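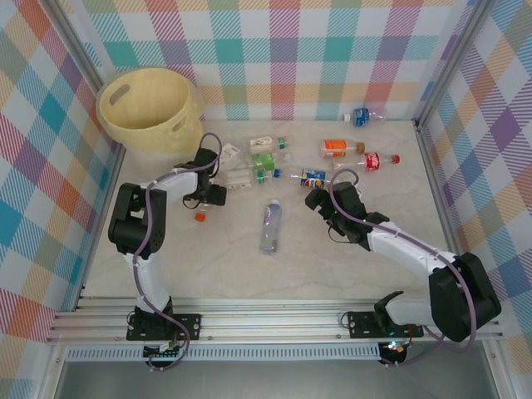 Kabelschlaufe löst Schutzhalt aus: Totonley unterbricht Sortierversuche mit zweiarmiger Zelle

6. Dezember 2021

Totonley hat die Versuchsreihe zum Sortieren von Getränkeverpackungen nach einem Fehler an der zweiarmigen Arbeitszelle unterbrochen. Ursache war nach Angaben des Unternehmens eine Leitung, die oberhalb eines Greifers in einer freien Schlaufe geführt wird und sich bei einer Überkreuzbewegung am Nachbararm verhakte. Verletzt wurde niemand, der Schaden beschränkt sich auf eine Steckverbindung und eine Zugentlastung.

In der Zelle arbeiten zwei Roboterarme, die nebeneinander auf einer gemeinsamen Aluminiumschiene montiert sind. Sie sollen Flaschen, Dosen und Kartons vom Boden der Zelle aufnehmen und in einen gelben Korb an der Rückwand ablegen. An beiden Armen verläuft eine violette Leitung, die über dem Greifer einen Bogen bildet und anschließend zur Basis zurückgeführt ist.

Der Fehler trat nach 253 Greifzyklen auf. Der linke Arm hatte eine liegende Flasche im mittleren Bereich angefahren, der rechte sollte gleichzeitig eine Dose aufnehmen. Beide Bahnen waren von der Planungssoftware freigegeben worden. Das Kollisionsmodell enthielt die Armsegmente und die Greifer, die Leitungen jedoch nicht. Beim Rückzug geriet die Schlaufe des linken Arms hinter das Greifergehäuse des rechten. Die Leitung wurde gespannt, kurz darauf brach die Verbindung zum linken Greifer ab.

Der Schutzhalt sprach verzögert an. Das Protokoll weist zwischen dem ersten Kommunikationsfehler und dem Stillstand beider Arme 200 Millisekunden aus. Vorgesehen ist, dass der Ausfall eines Greifers unmittelbar auch den zweiten Arm anhält. Tatsächlich stoppte zunächst nur der linke, während der rechte seine Bewegung fortsetzte, bis dessen eigene Stromüberwachung den Grenzwert meldete. Die beiden Steuerungen waren seit einer Umstellung der Software im Juli nur noch über eine zyklische Statusabfrage gekoppelt.

Der Integrator Masson, der die Zelle aufgebaut hat, stuft die verzögerte Abschaltung als den schwerer wiegenden Befund ein. Die Leitungsführung lasse sich mit Haltern entlang der Armsegmente korrigieren, heißt es in einer Mitteilung an die Projektpartner. Für den gemeinsamen Halt sei dagegen ein fest verdrahtetes Signal erforderlich, das ohne Umweg über die Anwendungssoftware auf beide Antriebe wirkt. Bis zu dessen Abnahme dürfen die Arme nur einzeln und mit verminderter Geschwindigkeit betrieben werden.

Eine Durchsicht älterer Aufzeichnungen ergab, dass sich der Fehler angekündigt hatte. In 107 Zyklen lag die Stromaufnahme im Handgelenk eines der beiden Arme kurzzeitig über dem Erwartungswert, ohne dass ein Objekt gegriffen war. Die Auswertung ordnete diese Spitzen bislang dem Kontakt mit Flaschen zu. Dasham, zuständig für die Bahnplanung, prüft nun, welcher Anteil davon auf Leitungskontakt zurückgeht. Ein Ergebnis liegt noch nicht vor.

Als Sofortmaßnahme wurde der Bereich, in dem sich die Bahnen überschneiden dürfen, in der Software gesperrt. Objekte in der Mitte der Zelle werden vorerst nur noch von einem Arm angefahren – der andere wartet in seiner Grundstellung. Das verlängert den Durchlauf, betrifft aber nach Darstellung von Totonley nicht die Vergleichbarkeit der bereits erhobenen Greifdaten. Zusätzlich soll das Kollisionsmodell um einen Hüllkörper für die Leitungsschlaufen ergänzt werden.

Vor der Rückkehr zum zweiarmigen Betrieb verlangt Masson einen Dauerlauf über 2.000 Zyklen ohne Leitungskontakt sowie einen Nachweis der Abschaltzeit bei getrenntem Greiferstecker. Die baugleiche Zelle am Standort Loltent bleibt bis dahin ebenfalls außer Betrieb. Dort war kein vergleichbarer Fehler aufgetreten, die Kopplung der Steuerungen ist jedoch identisch ausgeführt.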